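The Arm in Bay Four

Emlyn Penry cut the first set of fingers from aluminum and regretted it within a week. They were stiff, they were heavy, and when the arm ran into the edge of the bench the force went straight up into the wrist and stripped a gear. The second set was printed. So was every set after it.

Penry builds at Canava, a shared workshop that occupies the ground floor of a former bottling plant and rents floor space by the bay. His project, which he calls Plilby, is a six-joint tabletop arm assembled from hobby servos, printed brackets and a control board bought second-hand. The parts have cost him $2,321 so far, a figure he keeps in a spreadsheet and updates when a servo fails. Ruth Paucar, who has the next bay and a background in packaging machinery, writes most of the control software.

The arm is meant to do one thing: reach into a box, find a small part and bring it out. Industrial systems have done this for years with a fixed camera overhead and a suction cup. Penry and Paucar wanted to do it with two fingers and a camera on the wrist, where the view moves with the hand and the walls of the box matter.

Corners are the difficult case. A part lying in the open can be approached from any side. A part lying against two walls leaves very little room for a finger to get behind it, and a gripper that opens wide to take hold will hit the cardboard before it reaches the part. Paucar's routine brings the fingers in closed, moves toward the corner, stops short, and only then opens them by the smallest amount that will clear the part.

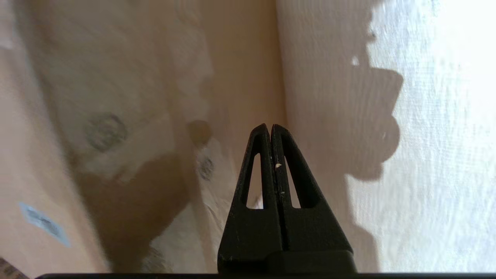 Finger geometry took up most of the winter. The current design is a long taper with a rounded tip, printed in black with a matte finish, and it went through more revisions than any other component on the arm. A solid finger of that length was rigid enough but added mass at the worst possible place, so Penry opened up the middle. Each finger now has a long triangular window through it, narrow enough to leave material along both sides, and with the pair closed the camera still sees some of the background through the openings. Paucar uses that. Her software masks the fingers out of each picture before it looks for a part, and the pixels inside the windows are kept.

The mask was straightforward. Shadows were harder. The bench lamp at bay four sits to one side, and any hand that enters a box throws a dark shape onto something. Early versions of the detector treated these shapes as objects and sent the arm after them. Paucar's first remedy was a brighter lamp, which made the edges sharper and the errors more frequent. Her second was to take two views of the same spot, with the wrist turned 30 degrees between them, and to discard anything that shifted in a way a solid part could not. This costs time. A pick from open floor takes 50 seconds from start to finish, and a pick from a corner takes 75.

Neither of them considers the speed a problem. "It has no production target," Paucar says. "It has a box."

The servos are a different matter. The wrist unit is a Tolletti, chosen for its price, and it has enough backlash that the fingertips wander when the arm reverses direction. Penry compensates by always making the final approach from the same side – a machinist's habit, and one that gives repeatable results at the cost of a longer path. An Ibarra unit with a tighter gear train is on order. Fitting it will mean a new bracket, a longer cable and another round of calibration, which Penry has set aside October to do.

The stripped gear from the aluminum fingers is still in a drawer under the bench, along with most of the printed sets that followed.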